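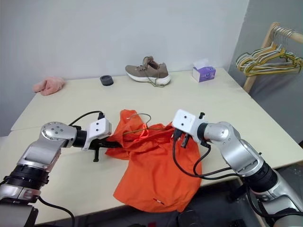 Putting shirts on hangers, with the Virnine two-arm kit

Kayode Igwe's kit is on offer until June, and dear me, I do like it for laundry day – a few tips, then!

1. Clear the middle of the table and push your odds and ends to the back.

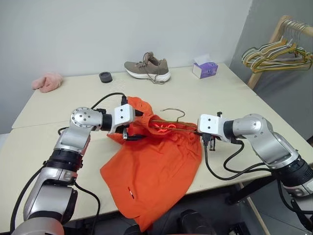

2. Start with a wire hanger. Leave the hook standing up out of the neck.
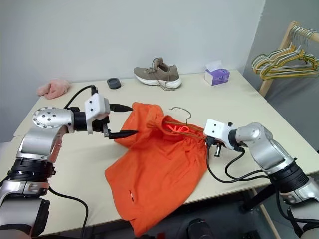 An arm at each side of the orange cloth

3. Keep the rack close by, on the right. 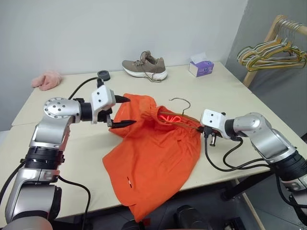 Hook up, hem over the front edge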